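Brenis review – four nights in, still losing

Picked this up in June, put it down, picked it up again. Glad I did. Mostly.

Brenis is a co-op extraction game from Sevton, up to 4 players, and the pitch is simple. Drop into a flooded mining town, grab as much ore as you can carry, get back to the lift before the water comes up. Ore buys gear. Gear gets you deeper. Then you drown with all of it and start over.

The movement is great. Heavy but never sluggish, and sliding down a wet ramp with a full pack feels fantastic. Guns are fine. The Sýkora rifle is the only one worth buying early, costs 4000 ore and it's a grind to get there. After that the runs open up alot.

Merike Vītola did the music and it's the best thing here. Low strings when the water starts moving, then almost nothing. I've started playing with the HUD off just to listen for it.

Solo is rough. Enemy health doesn't scale down enough and the lift timer stays at 90 seconds no matter how many of you there are. With a full squad thats tense. Alone you just leave half your haul on the floor and run.

Played most of this late, after dinner, one more run, one more run. You know how it goes.

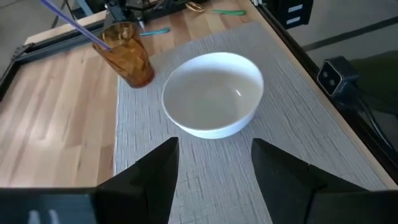 Performance and bugs

Ran well on my PC, high settings, until the Buvix level. Big drops there every time the pumps kick in. Also crashed twice on the results screen and lost the ore both times – not fun when you've been saving. The latest patch says its fixed. Haven't seen it since, but haven't played that much since either.

Matchmaking is quick in the evening, dead in the mornings. No crossplay yet.

Worth it?

With friends, yes. Solo, wait for a sale or a balance patch. Endgame is thin, same three contracts over and over, and the cosmetics are ugly. I'll still be on tonight.

Score: 78 out of 100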